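Home Food Keeping, Ridgeway Adult Learning
Session 4 notes: Fruit on the counter, fruit in the fridge
Thu 14 October
Notes by Rosalind Gallagher

Welcome back, everybody, and thank you for all the cheese questions last week, which I promise we will get to in November. Tonight is about produce, and mostly about two things nearly all of us buy without thinking: bananas and tomatoes.

Start with ripening. Some fruit goes on ripening after it has been picked and some doesn't. Bananas, tomatoes, pears, peaches and avocados carry on. Grapes, cherries, strawberries and citrus have gone as far as they are going to go, so if the grapes are sour in the store they will be sour at your house too. The fruits that carry on give off a gas called ethylene, and ethylene hurries along whatever is sitting near it. My grandmother put her green tomatoes in a drawer with a ripe apple and had never heard the word in her life, but she knew what she was doing.

Reading a banana. Green at the ends means there is still some firmness to come out of it. Yellow all over with small freckles is the sweet stage, and for most people the nicest for eating plain. A brown patch is a different matter from freckles – it is usually a bruise, where the fruit was knocked or leaned on, and the flesh under it may be soft while the rest is perfectly good. Cut that bit out and carry on. If the whole peel has gone dark, think of banana bread, or peel it, slice it and freeze it. For the muffins on your recipe sheet you want 30 minutes out of the freezer before you mash.

Reading a tomato. Color helps, but weight and smell tell you more. Keep an unripe one at room temperature, stem end down if you have the patience to arrange them, and away from a sunny windowsill. Once it is fully ripe it can go in the fridge for a few days, and please let it come back to room temperature before you eat it, or you will wonder where the flavor went.

For next time, set a banana and a tomato out together on a cloth at home, look them over each morning, and write down what changes in color, feel and smell. A line a day is plenty.
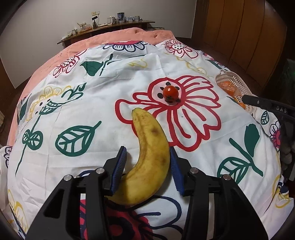
Mbali Ngcobo wondered whether the tomato ought to sit apart, as hers always seem to go soft beside the fruit bowl. It is a good question, and for everyday keeping she is quite right – once your tomatoes are ripe, give them their own plate. For the homework, leave the two side by side, and if you have a second tomato, keep it in another room and compare.

Please bring your notes, a paring knife and a small container with a lid. Everett Villanueva has the spare recipe sheets if yours went missing.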